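Part 3: Bringing the two-arm bench into your workday

If you've made it through Part 1 (clamping and cabling) and Part 2 (power and network), you have two arms that can move and a table they can move over. Good! Part 3 covers the bit I care about most: working beside them all day without anyone getting pinched, bored, or resentful. I wrote this after we put our first bench into the Wurnevent repair shop last April, and I've been fixing it up ever since, mostly in response to people telling me where I was wrong.

A quick word on who's who, as the names come up again. Ea Østergaard ran the bench by hand for years before the arms came in, and she still runs it. Brynhildur Snorradóttir looks after the Boltuser software, the program you'll use to teach and replay jobs. I write the manuals and sweep up.

3.1 Before you start

You'll need:

The Boltuser login you set up in Part 2
The hex key from the Wustby hardware kit
A roll of masking tape and a pencil
One other person for the first morning

Please don't skip that last one. The first morning goes much better with somebody's hand near the stop button while you're looking at the screen.

CAUTION: Keep your hands, sleeves, lanyards and hair off the table whenever the status light is steady. Steady means the arms may move without warning. Blinking means they're holding.

3.2 Checking the grippers

Do this at the start of every shift. It takes a couple of minutes, and I do it with my coffee still in the other hand (off the table, Ea, I know).

1. Press Hold in Boltuser and wait for the light to blink.

2. Look at each gripper from above. You want the fingertips sitting evenly on both sides, with no bits of tape or plastic shavings in the ridges.

3. Wiggle each fingertip gently. A tiny bit of give is fine. If it rattles, snug the screw with the hex key and stop as soon as you feel resistance. These are printed parts and they'll strip if you lean on them.

4. Brush the ridges with a dry toothbrush. No solvent, please. I tried solvent once and ended up printing a new set.

5. Open and close each gripper once from the Boltuser panel and listen. Smooth hum, carry on. Clicking, go to Part 6.

NOTE: The colors of the printed parts don't mean anything. We print with whatever spool is loaded, so a replacement may not match the one you took off.

3.3 Laying out the table

My first draft of this section asked for a perfectly bare table, and the shop ignored it completely. Fair enough! People work at this bench, and they put things down on it. So now the rule is about keeping a clear patch in the middle and letting the edges be a bit lived-in.

1. With the arms on Hold, clear the middle of the table where both arms can reach.

2. Put containers toward the far edge, with labels turned so a person can read them. The arms don't care about the label, but whoever covers your lunch break does.

3. Coil up any loose cord before you set it down. A trailing end is the thing most likely to get snagged by a finger.

4. Lay hand tools flat. Never stand a driver on its end near an arm.

5. Check that the arm cables hang free and have slack at full reach.

6. Pencil a light mark where each container goes, or use tape if your boss is fussy about the wood.
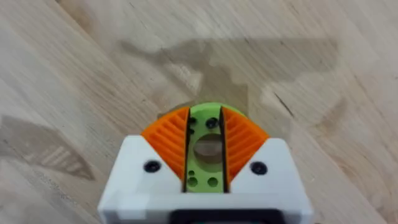
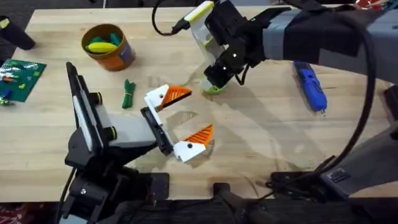 7. Walk once around the table and tug each clamp. If one shifts, tighten it now and rerun the zero routine from Part 1.

CAUTION: Moving a clamp even slightly throws off every job you've taught so far. If you bump one, tell the next person. Write it on the sheet, say it out loud, do both!

3.4 Teaching your first sorting job

Start with something dull and forgiving. We began with soft practice items, things you can drop all day and not feel bad about. Save the customer's parts for week two.

1. In Boltuser, choose New Job and give it a name other people will understand. "Test2final" is taken, sadly, by me.

2. Press Guide. The arms go loose and you can move them by hand. Support the wrist as you do, as they're heavier than you'd think.

3. Walk one arm through a pick: come in from above, close, lift, move across, lower, open.

4. Press Keep if you liked it or Toss if you didn't. Toss generously. Ea tossed nine out of her first 10 and her job is still the best one we have.

5. Repeat with the item turned a little differently each time. If you always place it the same way, the job only learns that one way.

6. Teach the second arm on its own before you try both together.

7. When you're happy, press Replay at slow speed and keep a hand by the stop.

We had 277 kept moves on our main job by the time we trusted it at normal speed. You may need fewer. Brynhildur says the number matters a lot less than the variety, and she's been right about most things in this chapter.

NOTE: If the two arms want the same spot, Boltuser makes one wait. It looks like a freeze, and everyone panics the first time. Count to six before you touch anything.

3.5 Sharing the work

Okay, the people part. I'd been told to keep this short and I'm not going to.

Before the bench, Ea did all the sorting and fetching herself, plus the actual repairs in whatever time was left. Now the arms take a chunk of the sorting and she does more repairs. That sounds like a plain win, and on most days it is, but there were a few things I hadn't seen coming, and you'll want to talk about them before you flip the switch.

The small breaks go away. Sorting was slow and a little mindless, and it gave her wrists and her head a rest between fiddly jobs. Once it was gone, she had fiddly jobs back to back and went home wiped out. We now schedule a real pause after every long repair, and the arms can sit there on Hold for all I care.

Somebody has to be the one who watches. At first that was just whoever stood closest, which meant Ea, who was also supposed to be repairing things. Put a name on the sheet for each half of the shift. Watching is work, so please count it as work when you plan the day.

The teacher should get the credit. Every job in Boltuser has an Author field, and it's blank unless you fill it in. Fill it in! Those moves came out of somebody's hands and years of practice. Our colleagues over at Arnardóttir went further and made teaching a paid task with its own line on the timesheet, and I'm still pushing for the same thing here.

To set up shifts in the software:

1. Open People, then Add Person, and enter everyone who works at the bench, including part-timers.

2. Give everybody the right to press Hold and Stop. Don't restrict this to leads. I mean it.

3. Under Watch, assign one person per block of time.

4. Under Pauses, enter your real breaks. The arms will finish the current move and hold.

5. Turn off Rate Display unless the whole team has agreed to it. It shows moves per hour in large numbers on the main screen, and we found people started racing it.

CAUTION: Never hide or disable the Stop button to keep a run going. If someone stops the arms by mistake, thank them and restart.

3.6 When a person needs to step in

The arms will drop things, or close on nothing, or nudge a container out of place. When they do:

1. Press Hold and wait for the blink.

2. Take the item out, or put the container back on its pencil mark.

3. Choose Skip if you've done the move yourself, or Retry if you want the arm to have another go.

4. If the same move fails again, stop the job and leave a note for its author. Don't re-teach somebody else's job without asking them first.

I used to lunge in and grab the thing mid-move, like catching a falling mug. Please train that reflex out of yourself early. It took me around six weeks, and Brynhildur kept a spray bottle on her desk the entire time.

3.7 End of shift

1. Finish or stop the current job.

2. Send both arms to Rest and stay with them until they've settled.

3. Switch off at the wall box, not at the software.

4. Write down anything odd on the sheet, even if it fixed itself.

5. Put hand tools away, or leave them for the late shift if that's what you've agreed.

Part 4 covers teaching the two arms to pass an item between them. Have a couple of calm days on simple sorting first, and keep your masking tape handy, because you'll be moving those marks.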